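Ticket: sign-up form on the Kurnmont river vigil page dropping names
Opened by: Anca Bogdan
Status: open, see bottom
Priority: high (gathering is in September)

Anca, 9.10
People are telling us they signed the pledge to walk to the weir at Kurnmont and never got the confirmation email. Page says thank you, then nothing. I checked the list and it shows 345 names, same as last night, though the Otier church group say they all signed this morning after their service. So either they didn't or we're losing them. We need the real number for the landowner's letter and for the coaches. Also people put their access needs in that form, so it matters.

Paula Enache, 9.34
Looking. Form loads fine for me on laptop. Filled it in as a test, got the thank you page, no email, not in the list. So yes, broken. Please stop sending the link round until I say.

Paula, 9.52
Things tried so far:
cleared the page cache, no change
different browser, no change
signed with my work address instead of home one, no change
left the "faith or community" box empty - WORKED. Email came in under a minute, name in the list.

So it's somthing in that box. What did we change there?

Anca, 10.05
Tamara added options yesterday evening. The Quaker meeting and the two mosques asked to be listed by name and not lumped under "other".
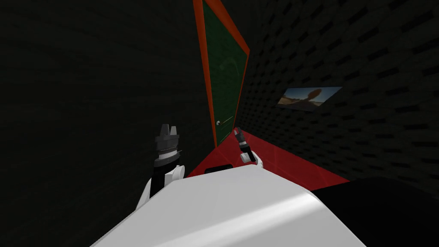 Tamara Roman, 10.21
Yes that was me, sorry. Added 8 new options. Didn't touch anything else. One of them is the Urbańczyk family, they farm the land above the weir and wanted their own line as they're walking as a family, not with a parish. Could it be the accent on the n?

Paula, 10.30
Could well be. But I picked Quaker in my test and that failed too. Will take the accent off anyway and see.

Paula, 10.44
Took it off. Form works with every option now. So one bad entry was breaking the whole list, whichever one you picked. Annoying. The export to Kivesik (the mailing thing) can't read that letter and throws the whole entry out with no warning.

Tamara, 10.47
I don't love spelling their name wrong on our own page. Old Mrs Urbańczyk has had the river through her bottom field all her life and she's giving a reading at the water.

Paula, 10.50
Agree. It's for today only. Will put a proper fix in, there's a setting for the text encoding on the export, I just need the admin login and Bianca has it.

Anca, 11.15
OK but what about everyone who signed between last night and now? Are they gone?

Paula, 11.28
Not gone I think. Form plugin keeps its own raw log before it passes anything on. Found 37 entries in there that never reached the list. One is my first test, the work address one is another, and the Quaker one. Leaves 34 real people. Access notes are there too.

Anca, 11.31
Oh thank goodness. Is Otier in there?

Paula, 11.33
Yes, lots of Otier.

Bianca Matei, 12.40
Sorry, was at the county meeting about the abstraction licence, phone off. Have sent Paula the login. For info they've put the decision back again so the vigil is still before the vote, no need to change wording on the page.

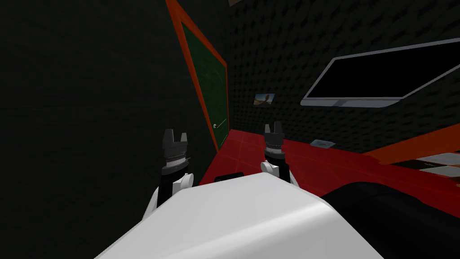 Paula, 13.05
Logged in. Encoding was set to some ancient default, changed it to UTF-8. Put the ń back. Tested with the Urbańczyk option, came through spelt right in the list and in the email. Tested Quaker, fine. Tested blank, fine.

Now importing the missing ones by hand. Doing it in small lots so Kivesik doesnt flag us as spam.

Aurelia Pop, 13.22
One more for this ticket, the confirmation email tells people to meet at the lower car park. That's shut for the pipe works. It should say the chapel gate.

Paula, 13.26
Can change the text now. What about those who already have the old one?

Anca, 13.30
I'll write a short note to everyone once the import is done. Don't want two emails going out in one afternoon.

Paula, 14.10
Import done. List is at 379. Took my own tests out. 6 of the imported addresses bounced, look like typing mistakes (gmial etc). Tamara could you go through those by hand?

Tamara, 14.18
Will do tonight. Two I know, will ring them.

Paula, 14.25
Link is safe to share again. Leaving this open until the bounces are sorted and Anca's note about the chapel gate has gone out.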